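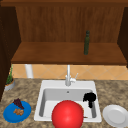
KITCHEN SAFETY CHECKLIST: SHARED KITCHENS, BRIRNELL HOUSE
October round, with comments

Marks used: OK, FIX (by next round), NOW (before anyone cooks again). Comments are the inspector's own and can't be appealed by taping a note over them.

1. EXITS AND FLOORS

1.1 Door to hallway opens fully. FIX. It opens as far as the recycling. The recycling has been told before.

1.2 Floor dry, no loose mats. OK. The mat by the stove has been glued down, slightly crooked, and will outlive us all.

1.3 Night light in passage. OK.

2. FIRE

2.1 Extinguisher on bracket, gauge in the green, tag current. FIX. Gauge fine. Tag fine. The bracket is holding an umbrella and the extinguisher is on the floor under it.

2.2 Smoke alarm tested. NOW. Found in a drawer, wrapped in a dish towel, next to its own battery. Somebody likes their toast dark. Put it back up.

2.3 Fire blanket within reach of stove. OK. Still in the shrink-wrap on the second floor; please take that off now, while you have two free hands and nothing is burning.

2.4 Nothing stored on or over burners. FIX, third floor. A stovetop is a poor place for a bread box.

2.5 Range hood filter. FIX. Belora hoods take the 18-inch filter, and there are spares in the basement. The one I pulled out could have been fried and served.

3. SINK AND WATER

3.1 Hot water at tap no higher than 120. NOW, second floor. I got 146 on two thermometers, the second because I didn't believe the first. The heater dial has been turned up again. Set it back and leave the cover screwed on.

3.2 Basin clear at end of day. FIX.

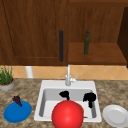 Item 3.2. Red ball at the front of the sink, two black objects in the basin.

3.3 Drain runs freely. OK on all floors, after some persuasion on the first. Please stop pouring bacon fat down it. A coffee can costs nothing and doesn't need a plumber.

3.4 Shutoff valves under sink turn by hand. FIX. The cold one turns if you are angry enough. Anyone who has to use it in a hurry will be, but that isn't the standard.
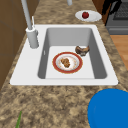 3.5 Cleaning products kept away from food and in their own containers. NOW, first floor. There was drain opener in a jelly jar. It had a label, and the label said "jelly."

4. ELECTRICAL

4.1 GFCI outlets trip and reset. OK, 4 tested. One took two tries to reset and made a small noise that I have written down for the electrician as "click, then sigh."

4.2 Cords in good shape. FIX. The Wernby kettle has electrical tape on its cord, and the tape has tape. Replace the kettle.

4.3 No extension cords on heating appliances. FIX. Toaster oven and space heater were sharing one. They can't go on seeing each other.

4.4 Refrigerator plug reachable. OK, if you have a long arm.

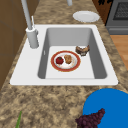
4.5 Microwave door closes and seals. OK. The inside is a separate matter, covered under item 5.3 and possibly by local law.

5. FOOD

5.1 Fridge at 40 or below. OK, though the top shelf on the third floor only just makes it. Move the milk down one.

5.2 Leftovers labeled and dated. FIX. "Soup" is a label. "Old" is not a date.

5.3 Appliances clean inside. FIX, all floors, with special mention of the microwave above.

5.4 Raw meat on bottom shelf. OK. Full marks, and I looked hard for something to complain about.

6. FIRST AID

6.1 Kit stocked. FIX. Contents were one eye patch, a pair of blunt scissors, and 100 cotton swabs. Restock bandages and burn gel from the Ofori cabinet in the office and sign the sheet.

6.2 Emergency numbers posted. OK. The pizza place can stay on the list but it should not be first.

Anything marked NOW gets looked at again at 6 p.m. tomorrow. FIX items wait for the next round. Bring questions to the office, and bring back the office stepladder while you're at it.

Related items
Laundry Room Checklist, with Comments
How to Read a Fire Extinguisher Tag
Space Heaters: The House Rules
Stairwell and Bike Storage Round, September
Request a Repair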